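Plivia Owners Board > Hands and Grippers > Maintenance

Topic: right hand losing zero after door tasks, what's your routine?

drilo_dan
Posted 04/11/2020

Two armed Plivia, five finger hand on the right. Job is fridge to basket, fruit out of the freezer compartment, fruit in the basket, shut the door, repeat. Runs fine for a bit then index and middle come up short on the close. Re-zero, fine again. 60 cycles later, same thing.

Already did: new zero pose, checked the wrist bolts, swapped the hand cable. Firmware is current. Grip force at default.

Anyone seen this? Don't want to send the hand back if it's a setup thing.

werkow_kid
Tendons. Stretch. Next question

drilo_dan
Both fingers at the same time tho? And not the ring finger?

werkow_kid
Yep. Index and middle do all the pulling on a door. Ring and pinky are along for the ride. Retension both, a quarter turn each, then re-zero. Been there with 4 of these.

E. Tuhiwai
Please don't start with a quarter turn. If it isn't stretch you've just overtightened two good tendons and now you're chasing two problems. Check the order first. Does it drift with the door left open the whole run? Fruit only, no door. 100 cycles, log the finger zero every ten.

Also where is the robot parked and how high is the compartment, can you post a picture from the head cam at start pose

drilo_dan
ok will run it tonight. Start pose, right hand up, palm to the door, basket on the table at left: 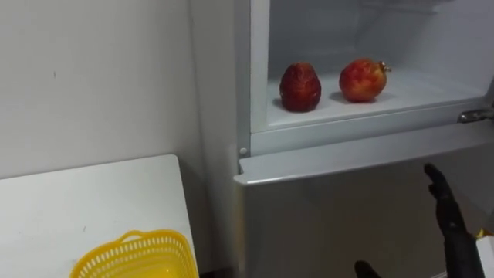 Reply #7
montoya_mike
Few things from the picture, no particular order

- hand is up before the arm has moved anywhere. Is that your park pose? If it sits like that between cycles you are holding finger motors on the whole time. Let them relax.
- fruit is at head height and the hand starts lower than that. How does the arm get up there? If the path goes near the lip of the lower door the fingertips could be catching it on the way. Wouldn't take much of a knock.
- pomegranate is a tad farther back than the dark one. Same reach depth for both?

drilo_dan
Park pose yes, came with the demo, never touched it. Reach depth is the same for both, didn't think of that. Will fix.

The lip thing, I dunno. Never seen it touch.

montoya_mike
You won't see it from the head cam, the hand hides it. Stand to the side and watch at slow speed. Or strip of masking tape on the lip and look for marks after.

werkow_kid
Or just retension lol

E. Tuhiwai
Tape is a good idea. Costs nothing.

drilo_dan
Ok results.

Door open, fruit only, 100 cycles. Drift in index and middle, small. With door pulls, drift is a lot bigger. So both do it but the door is worse??

Tape on the lip: two scuffs. So Mike was right, it does touch. Not every cycle.

montoya_mike
Told ya. Add a waypoint, bring the hand back toward the table before it goes up, then forward into the compartment. Slower but who cares.

werkow_kid
It drifted with the door open too though. So stretch. I was also right

E. Tuhiwai
Not proven. The arm was passing the lip in the open door run as well, same path. Dan, put the waypoint in, relax the park pose, rerun fruit only. If it still drifts after that, then it's tendons and I'll say so.

drilo_dan
fair. Doing that now

Reply #16
pliviafan
Jumping in, same drift here on a cupboard job, no lip anywhere near the hand. Mine was the thumb side set screw on the wrist plate, backed out half a turn. Plate tilts under load and the zero reads off. You said wrist bolts, did you get the set screw too? It's under the rubber cover, easy to miss.

drilo_dan
I did not know there was a set screw

pliviafan
Peel cover from the palm side. Power OFF first, the fingers snap shut if you bump the connector. Small hex. Snug, don't crank it. Bit of low strength threadlock.

drilo_dan
Update.

Set screw was loose, not a lot. Snugged it. Waypoint in, park pose relaxed, separate reach depths for left and right fruit.

Fruit only, 100 cycles: index zero holds. Middle still creeps a hair. Clean tape, no scuffs.

E. Tuhiwai
Ok so middle is a tendon. An eighth of a turn, re-zero, run again. Kid gets half a point.

werkow_kid
I'll take it

montoya_mike
Changing three things at once and now we'll never know which one fixed the index. Just saying

drilo_dan
Yeah I know. Wanted it running.

Eighth turn on middle done. Full job with door, counter is at 499 and no re-zero so far. Going to check the zero every morning for the rest of November and write it on the side of the cabinet. Spare tendon set is on order anyway, Werkow had them in stock.

pliviafan
Recheck that set screw after a week. Mine backed out agian before I used threadlock

drilo_dan
Threadlock's on. Will post the log when I have it.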